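Station Hosts and Heritage Room Helpers – Ultwood Station

Ultwood is a small junction on the Medve line, two platforms and a footbridge, and we are very fond of it. We are looking for people to join us as station hosts from February, and if you have ever enjoyed helping a stranger find the right train, we would dearly like to hear from you.

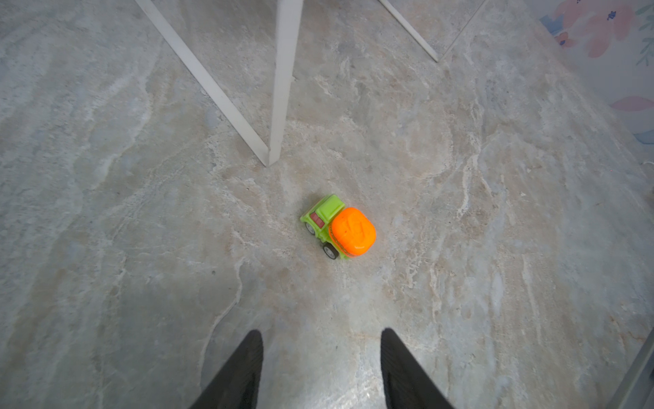
Green and orange toy truck on the marbled floor.

Hosts greet passengers, answer questions about connections to Waltex and Lindex, and lend a hand with prams and heavy bags. You don't need to know the timetable by heart – none of us did when we started – and full training is given over 2 mornings, with plenty of tea.

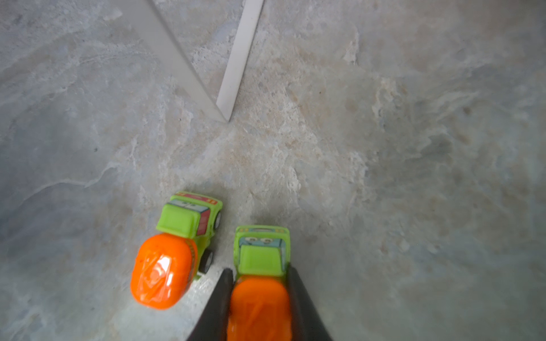

We also need helpers in the heritage room, where 524 old tickets and a good many signal box registers are waiting to be sorted and labelled. It is slow, pleasant work, and would suit anybody with tidy handwriting and a bit of patience.
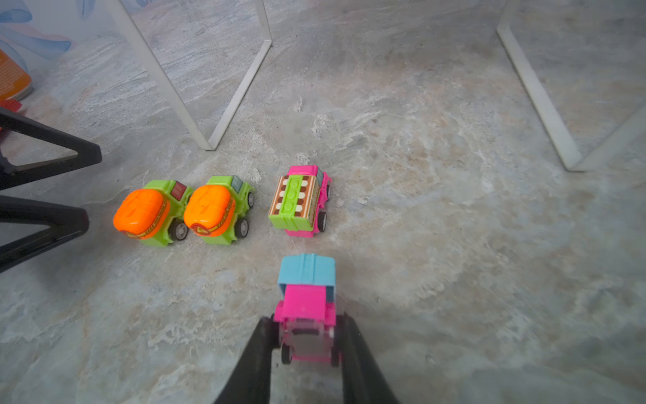
Pink toy truck with a light blue roof.

You should be 18 or over, happy on your feet for a few hours, and able to give us about two shifts a month. Travel costs along the Medve line are paid, and you will be given a warm coat, as platform 2 does catch the wind.

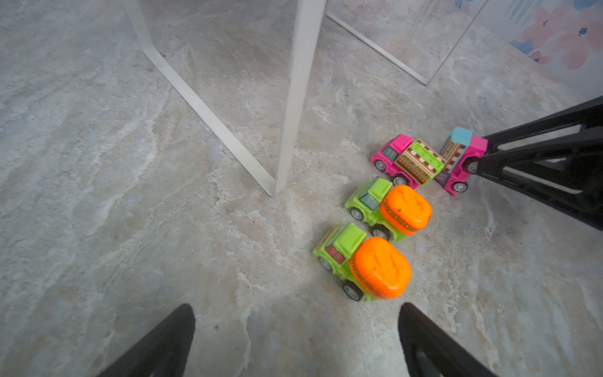
Toy trucks in green and orange.

To apply, pick up a form at the Ultwood ticket window or write to us there with a few lines about yourself and the hours that suit you. Please mark your envelope "Station Hosts". Posted Nov 20, 2023.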